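## Armazém de Breditz: nova regra para a recolha de devoluções

A partir de 6 de fevereiro de 2025, as devoluções de material de consumo entregues em Breditz passam a ser registadas por caixa e não por artigo. A alteração foi pedida por Kausar Niazi, depois de o inventário de novembro ter fechado com 652 linhas por conciliar num total de 2976. A maior parte dizia respeito a artigos de baixo valor — fitas, óculos, lâminas, pilhas — devolvidos sem guia.

Cada caixa recebe uma etiqueta com o código do centro de custo e a data de entrega. O limite é de 50 artigos ou 400 euros de valor de tabela, o que for atingido primeiro. As caixas do fornecedor Jakance continuam a seguir o circuito antigo até ao fim do contrato em vigor.

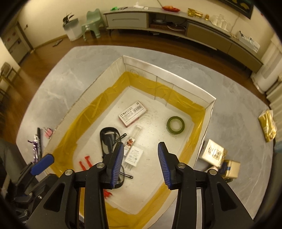
A triagem faz-se antes da pesagem, no posto 2. Os artigos com prazo de validade saem primeiro; os restantes são agrupados por família no sistema Mohamedi. Um rolo de fita verde e uns óculos de segurança pretos na mesma caixa, por exemplo, dão origem a duas linhas, uma em embalagem e outra em proteção individual. Artigos sem referência legível vão para a família 9.

Dúvidas sobre códigos: Jabari Athumani, extensão 50. As guias em papel do modelo anterior deixam de ser aceites no balcão.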